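Workshop > Robot arms > Recording tips

Quick tips for recording pick and place demos. Written between runs so excuse the speling.

Start with one basket, one plate, one tray. Same spots every session, tape marks if you must. Operator drives, arm copies, everything gets logged.

Slow down over the plate. Fast swings smear the video and the model learns the smear.
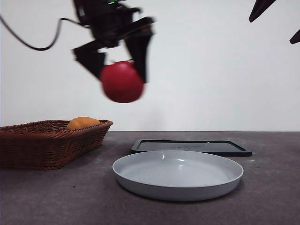 Red ball on its way, plate underneath.

Reset properly between takes. Hands out, arm out, then check the table against your start photo. Move the start spot a little each time, a thumb's width will do. 100 takes from the identical spot teach it one spot.
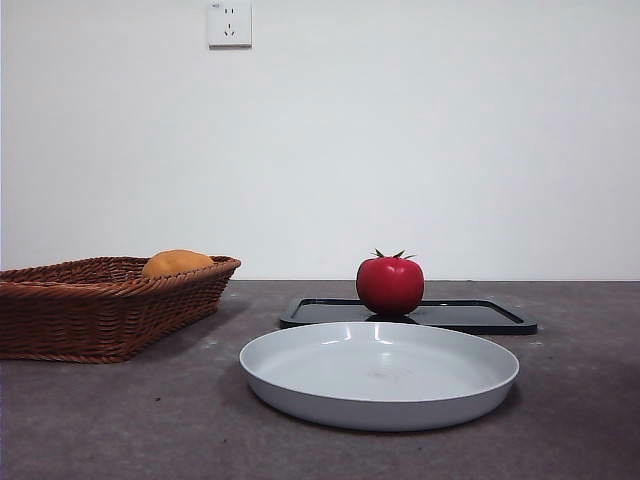
Tomato on the tray, plate clear.

Wrist camera: look at it before you press record. Wipe the lens. Mix shapes in the basket, long things and round things need diffrent grips. Bin a take if you bump the rim. Keep fumbles that recover, but label them.

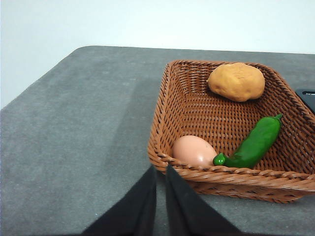 Page last changed: April, by Johanna Gisler

Names: task, item, take number. Back up at lunch, not Friday night. We lost 3 hours on the Jeddale set that way.

Comments

Plornura: do you keep the failed ones at all?

Johanna Gisler: yes, separate folder

Zadix: tape marks saved us, ta

We use cookies to remember your settings. Accept / Manage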